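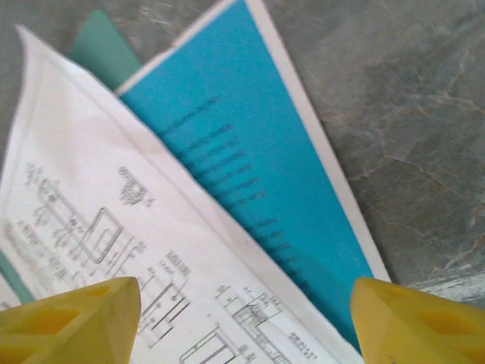 ## Trurnidby paper set — folded schematics and folders

Data card, September 2018. Maintained by Yaneth Huamán; document preparation by Édgar Mosquera.

### Contents

The set covers loose technical sheets and the covers they are stored with. Sheets are white, printed in black line, and have been folded and handled. They were not flattened before use — curl and creases are part of the material.

- `sheets/` — wiring schematics, diagrams and tables, single-sided
- `covers/` — folders and booklets, mostly blue and green
- `index.csv` — one row per item, 4,000 rows

### Activity

Papers are laid over a cover on a grey tabletop, gathered, squared up and put away. Each session starts with the sheets fanned or overlapping. Nothing is clipped or stapled. 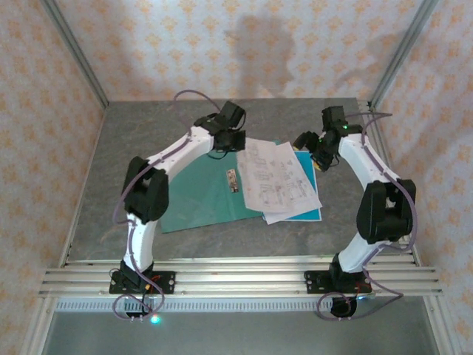
*Fig. 2. Teal-green folder with a white label; printed papers over the blue cover to its right.*

### Labels

| Field | Values |
|---|---|
| `item` | sheet, folder, booklet |
| `state` | flat, curled, folded |
| `overlap` | 0 to 100, per cent of the item covered |

### Known issues

- Small annotation text is often unreadable. Do not use the set for text recognition.
- `state` is judged by eye. A sheet with one lifted corner is entered as curled — see item 45 in the index.
- The July batch has 9 rows with no `overlap` value.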